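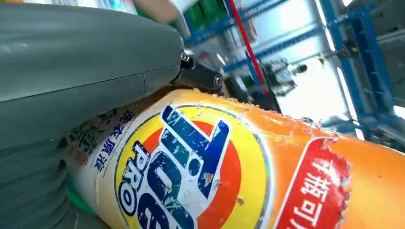

Section 7. When the Gripper Stalls or Won't Let Go

This section covers the fault I get asked about more than any other: code 158, "jaw stall under load." If you're reading it with an arm stopped halfway through a pick and a buzzer going, skip down to "Getting the arm free" and come back for the rest later. I wrote most of it after a long afternoon on the Mavromatis cell in September, when we had 158 come up over and over on detergent bottles and I was convinced for hours that the motor was dying. (It wasn't the motor. More on that below.)

What 158 means

The Skotix controller watches how much current the jaw motor pulls and how far the jaws have moved. If the current goes up and the jaws stop short of where the recipe says they should be, it waits 2 seconds and then freezes everything. The arm holds its position and the jaws keep whatever squeeze they had. That last bit matters a lot! A frozen gripper is still pushing on something, and it can move when the pressure comes off.

CAUTION: Don't pull on the bottle while the jaws are powered. I know it looks like one good tug would do it. Keep your fingers away from the black joint at the end of the gripper housing too, as there's a real pinch point between the bracket and the object.

CAUTION: Clearing the fault on the screen does not make the cell safe to reach into. Lock out first, every time, even for a ten-second job.

Getting the arm free

1. Press the emergency stop and wait for the drive light to go out.

2. Turn the main switch to off and put your own lock on it. If two people are working, that's two locks.

3. Look before you touch. Find out what the jaws are pushing against: the bottle, the table, or another part of the machine. If the arm is leaning down on the bottle, don't slide the bottle out yet, or the arm may drop.

4. Put the support stand under the forearm and snug it up until it just takes the weight.

5. Find the manual release on the back of the wrist and turn it slowly counterclockwise. You'll feel it go stiff and then loosen. Stop there.

6. Take the bottle out along its length. Twisting it can catch the cap or handle on the joint, and then you're back to step 3 (ask me how I know).

7. Check the bottle for cracks and the cap for leaks. If there's soap on anything, clean it up now. Dried detergent on a jaw pad is a whole separate headache.

8. Check the ribbed sleeve for splits. Run a finger along each groove and replace the sleeve if you find even a small tear.

9. Wiggle the joint by hand. It should swing freely with no side play. If a pin has backed out, tag the gripper out of service and call me.

10. Close the manual release, take away the stand, remove your lock, and power up at slow speed.

Note: the log keeps the last 983 events and then writes over the oldest ones. Save a copy before you start running test picks, or you'll bury the one line you needed.

Finding the cause

So, back to that afternoon. We swapped the motor cable. We swapped the jaw pads. Same fault. Then Dionysis Theodorakopoulos came over from the Curkuvcombe shop, watched three picks with his arms folded, and asked why the wrist was coming down so low. Somebody had loaded the recipe for the standing bottles, and ours were lying on their sides. The joint was landing on top of the bottle before the jaws had gotten around it. I'd looked at that screen a dozen times and never read the recipe name.

Go through these in order:

1. Read the recipe name and compare it with how the items are lying. Upright and sideways bottles need separate recipes.

2. Run the pick in slow mode with the bottle removed and watch where the joint ends up. Mark the height, then hold it up against the real bottle.

3. Check the grip force. For full bottles on their sides I use 65 percent. Higher than that and the plastic buckles, the jaws go past their target, and you'll get a different fault altogether.

4. Look at the wrist camera view. Scuffed labels and bright background light can both throw off the edge finder. If the outline on the screen wanders around while the bottle is sitting still, shade the cell from the light and teach the item again.

5. Only after all of that, test the motor using the steps in Section 9.

Note: old practice bottles get scratched up from being picked so many times. That's fine for checking motion, but don't teach a new label from one. Use a clean bottle for that.

If it keeps coming back

Three 158s on the same item in one shift means stop and call, please. Don't raise the stall limit to get through the day. The limit is locked on units shipped by Jostness, and on older ones you can still change it from the service menu, but I'd rather you didn't.

When you call, have the saved log, the recipe name, and the serial number from the plate on the base.

Section last revised 2020-12-19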